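The Case for a Pineapple on the Table

I will say it plainly: a whole pineapple is the best thing you can put on a table. Better than flowers, better than a candle, way better than one of those bowls of wooden balls that gather dust for ten years. I have felt this way since I moved to Stondville and bought my first one at the Tulline market, mostly because it was on sale for 2 dollars and I had a bare table to deal with. I set it down, stepped back, and laughed out loud. The whole room looked like it had plans!

Part of it is the color. Most of us live with a lot of gray and beige (I sure do), and a ripe pineapple is this ridiculous golden yellow with a green shock of hair on top. You don't have to arrange it. You don't have to trim the ends or change the water. It stands there being a pineapple, and people walk straight over to it and pick it up.

A glass table is where it looks best, if you ask me. I know glass has its enemies. Fingerprints, glare from the ceiling lights, every crumb on show. But a heavy wood table competes with the fruit, and glass gets out of the way. You see the carpet right through it, and then this big bright spiky thing with nothing fighting it for attention. Put a plain pale plate next to it and you're done decorating.
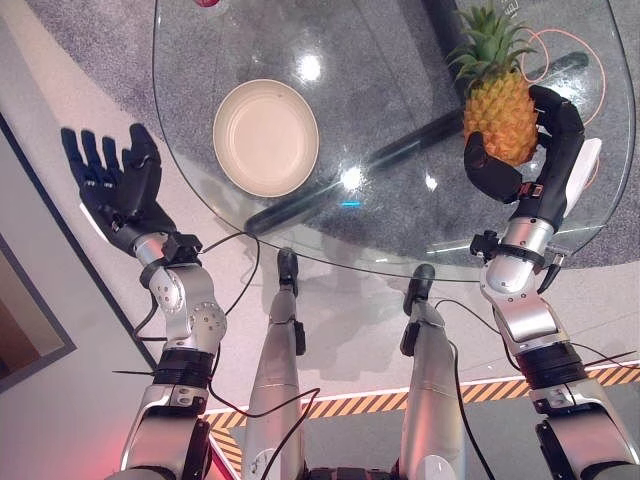
Pick it up, please

My other big opinion is that fruit should be handled. The Gunawardena grocery on my street has a little sign asking people not to squeeze the produce, and I understand that for peaches. A pineapple can take it. Those diamond shapes on the rind are made for hands, or at least I like to think so, and you learn a lot from the weight. I want one that feels heavier than it looks. Then I turn it over and smell the bottom, and if it smells sweet, it comes home with me. If it smells like nothing I give it another try in a few days.

Two hands, though. I am firm on this. People grab a pineapple by the leaves like a suitcase, and yes, it usually works, but the leaves are sharp and sooner or later the crown twists loose. One hand on each side of the body and you have a good steady hold, and you get to feel the texture too.

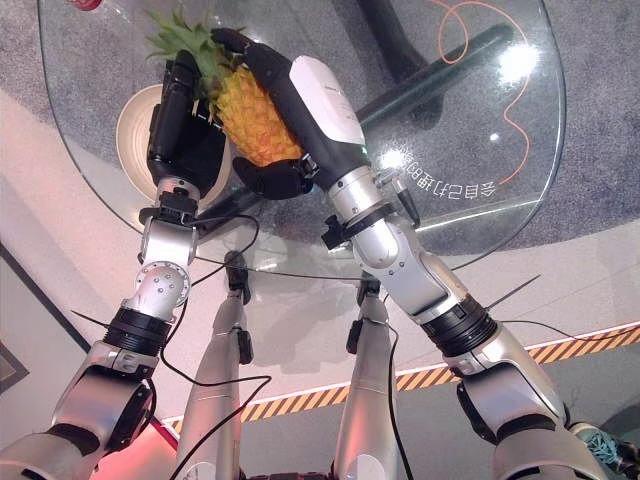
I think we've gotten too used to fruit that shows up already cut, in a plastic tub, with a fork. I buy those tubs myself when I'm in a hurry — the Mukside store near my work sells a decent one — so this isn't a scolding. But you miss so much! You miss the smell slowly filling the room over a couple of days, and the moment around dinnertime when somebody finally says, okay, are we going to eat that thing or what?

And then you do eat it, right there at the same table. I cut off the top and bottom, stand it up, and slice down the sides, and I always leave the last few brown eyes in and pick them out with the tip of the knife. It's messy. Juice gets everywhere, and on glass it wipes right off with a damp cloth, so there's one more point for glass.

I went through 13 pineapples last year and I'm ahead of that pace already. It's May, they're looking great at the market, and my table has been bare since breakfast yesterday. I'm heading over there this afternoon.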